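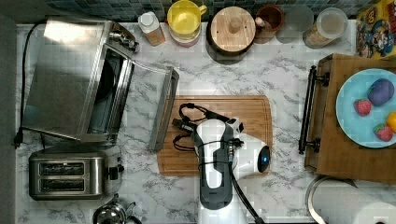

A kitchen counter is full of different materials. How many can you spot?

What Is Your Kitchen Made Of?

Written by Wanpen Petchrat for Cloveo Kids

Grown-ups stand at the kitchen counter every day and hardly ever talk about the best thing on it, the STUFF. I mean what everything is made of! Steel, glass, bamboo, clay, paper, fluff. Scientists call these materials, and every one of them has its own special talents.

Let's start with the shiny things.

Steel, the tough one

The toaster oven on the left and the two-slot toaster below it are both stainless steel. Steel is mostly iron, and plain iron has a big weakness: leave it somewhere damp and it rusts, like an old nail in the garden. To make stainless steel, people melt iron and mix in another metal called chromium (say it KROH-mee-um). The chromium joins up with oxygen from the air and makes a see-through skin on the outside. The skin is so thin that you can't see it or feel it, and if you scratch it, it grows back by itself. Isn't that great?

A toaster gets hot because of thin wires inside. Electricity has to push its way through them, and all that pushing makes them glow orange. The bread gets browner and browner until up it pops. A toaster oven does the same sort of job, but it has a door on the front and room inside for flat things like a slice of pizza. Steel copes very well with all that heat, but it also carries heat along to your fingers. Ouch! So the outside of a toaster is for looking at, and a grown-up does the plugging in.

Bamboo, the fast grower

Have a look at the cutting board in the middle. It's bamboo, and here is my favourite fact on this whole page: bamboo is a grass! It is a cousin of the stuff on a soccer field, except that it's hard enough to build a house with. Some kinds can grow nearly a metre in a single day. A bamboo stem is hollow like a straw, so to make a board people slice the stems into long strips and glue the strips together.

Wood is a different thing. Wood comes from trees, and trees take years and years to get big. The tray on the right is wooden, and so is the round container with a lid at the back. Wood doesn't let heat through quickly, so a wooden spoon can sit in a pot of hot soup and the handle stays nice to hold.

Clay that turned into a cup

Near the round wooden container is a brown ceramic cup with a wooden utensil standing in it. Ceramic starts out as clay, and clay starts out as mud (very good mud). A potter shapes it while it's soft and lets it dry, and then it goes into a super-hot oven called a kiln. After that it can never go back to being squishy, even if you soak it in the bath for a week.

My friend Illia Fedoruk makes bowls at the Brestik pottery studio, and he keeps a notebook of every bowl that has come out of his kiln. He is up to 213! He told me that number 20 came out shaped like a hat, and it's the one he eats his cereal from.

Glass, the see-through one

Would you believe that glass is made mostly from sand? It's true! You heat the sand with a couple of other powders until it melts into something like thick glowing honey, and you shape it before it cools. A clear jar is handy because you can see what's inside without opening the lid. Glass doesn't soak up smells, either. You could keep pickles in a glass jar, wash it well, and put jellybeans in it the next day.

Stone, or a good copycat?

The countertop is white with wiggly grey lines, the same kind of pattern you find in marble. Real marble is a rock. It began as limestone and got squeezed and baked deep underground for millions of years, and the grey lines come from bits of other minerals that were mixed in. Lots of counters have a marble pattern and are made of something else. You can't always tell just by looking, so if you have one at home, ask somebody what it is.

Behind the counter the wall has little blue-green mosaic tiles. Wall tiles are great near a sink or a stove, where splashes can be wiped off before they soak in.

The soft stuff

Did you find the purple eggplant? It's plush! Plush is a fabric with lots of tiny threads standing up on one side, and that's why it feels furry. The eggplant shares its light blue plate with two red toy strawberries and a yellow toy fruit. None of them would be any good in a salad.

Then there's the roll of paper towel in the corner. Paper is made of tiny plant threads called fibres, all tangled together. Between the fibres there are gaps, and water creeps into those gaps and stays there. Dip just the corner of a paper towel in a glass of water and watch the wet part climb. It goes UP!

Now try it in your kitchen

Pick 3 things that a grown-up says are okay to touch. Close your eyes and hold them one at a time. Is it cold or warm? Smooth or bumpy? Tap it with your fingernail and listen. Then write down what you think it's made of, open your eyes and see if you change your mind.

If you find a material that isn't on this page, draw it and send it to the Cloveo Kids mailbox, PO Box 2633. Wanpen reads every letter, and she is still hoping for one about cork.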